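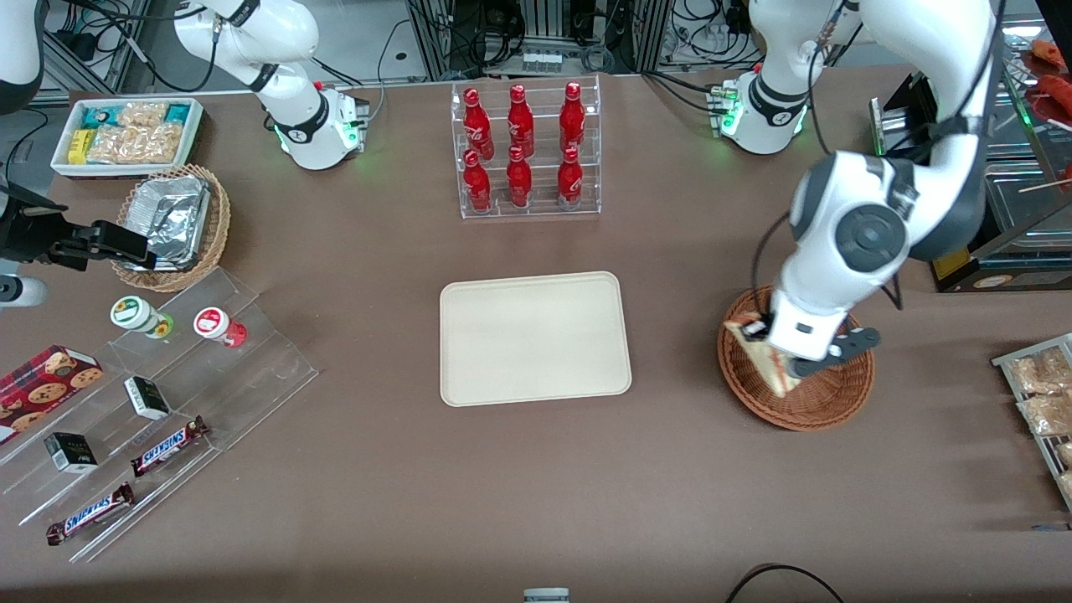

Figure 2. Snack displays on a brown tabletop, with a round wicker basket at right.

3.2 Display format and item choice

Open baskets and packaged displays were treated as separate formats in the Grirkwood survey. Following Obi and Haddad, a format was defined by how the shopper reaches the item, and price was left out of the definition. Baskets of the general type in Figure 2 were coded as open; racks and boxes with a front lip were coded as partly closed.

The survey drew on 3636 purchase records from two stores, Tadness and Onyeka. Records with no format code were dropped before analysis. Some 2000 of the remaining records came from Tadness, where baked snacks are shelved near the registers. At Onyeka they are kept by the entrance, and the two stores were therefore modeled separately.

Format was entered as a fixed effect and shopper as a random effect. Time of day was included as a covariate - it had been left out of the earlier model by Xue and Unnithan. Open baskets were linked to a higher share of single-item purchases in both stores, but the effect at Onyeka was weak and did not hold once promotions were added.

Coding disputes were settled by Fashola, who had no access to the sales data. Most concerned baskets placed inside larger racks. These were coded by the inner container, a rule adopted in April after the first round of coding and applied again to all earlier records.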